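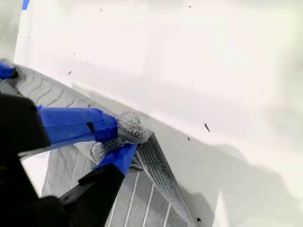
3.2 How readers find the middle of a long siege

Siege novels pose a lovely problem for anyone who studies pacing. The reader knows from the first chapter that the walls will hold or fall, and yet the best of these books keep us turning pages through long stretches in which very little happens. We wanted to know how they do it, and the four novels in the Sunance cycle turned out to be a wonderful place to look. Each is built around a single blockade of the fortress town of Plallau, told from inside and outside the walls in turn. What struck us first was how often the story is pulled together at one point and left slack everywhere else, much as the gray cloth in Figure 1 is gathered tightly between two blue-taped fingers while the rest of it stretches away with its zigzag rows. We call such a point a pinch: a short scene in which at least two plot lines that have been running apart are forced into the same room, the same quarrel or the same hour.

Figure 1. Gray patterned cloth gathered at a single point.

Home Journal Issues For Authors Search

We marked pinches by hand in all four books. Two readers worked through each novel separately, then met to settle the passages where their marks differed. These meetings were a pleasure, and they taught us more than the marking did. One long argument concerned the well scene in the second book, where the miller and the garrison captain share a bucket of water and say almost nothing. One reader saw no pinch there at all. The other pointed out that the grain plot and the mutiny plot touch for the first time in that silence, and that every later chapter leans on it. We kept it in, and we would keep it in again!

The four books yielded 16 pinches. They are far from evenly spread. The opening chapters hold very few, which surprised us, as war fiction has a name for starting fast. Most fall in the third quarter of each book, when food is short inside Plallau and pay is late in the camp outside. The final assault, where we had expected the thickest cluster, usually holds just one. By then the plot lines have already met, and the battle has the easier job of carrying them all to the same gate.

Length matters too. A pinch in the Sunance books rarely runs past 500 words, and the shortest are a few lines of talk on a stair. The chapters on either side are generous by comparison - full of weather, mended boots, bad soup and rumors of a relief army. It would be easy to read these chapters as padding. We think they do some of the finest work in the cycle. They let the reader feel the wait as the townspeople feel it, and they plant the small objects that the next pinch will pick up. The captain's broken spur is mentioned in passing during a dull December watch, and when it turns up again in the miller's hand the effect is terrific.

For comparison we read Boros, a stand-alone novel of the same period and length, in which the point of view never leaves the besieging army. The pattern weakens here. With only one side of the wall to tell, the author has fewer lines to bring together, and the tension rests on the fate of a single company of archers. It is a gripping book all the same, and it shows that the pinch is one tool among several. Section 4 takes up the question of whether Wevero, with its three rival narrators, should be read as a siege novel at all.

We use cookies to remember your reading preferences. Accept Manage settings

Last updated: Sunday, July 2, 2023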